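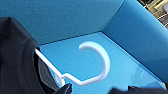 Inside corner, turquoise walls, pale floor.

April, lens bench. Second Siltura 20 mm sample in from Devville. Marked 279; the first was 1157. Mount play within tolerance on both. Focus ring on 279 is stiffer near infinity — logged, not adjusted.

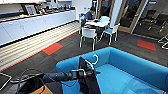 Notebook kept by the optics bench technician

Ran the Netulum chart at f/2, f/2.8 and f/4. Left edge soft wide open, gone by f/4. Colour fringing the same on both samples. Shutter count on the test body now over 1647.

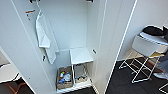 Repeat f/2 at 600 mm chart distance before changing the shim. Magalhães adapter still has the loose screw, so leave it off.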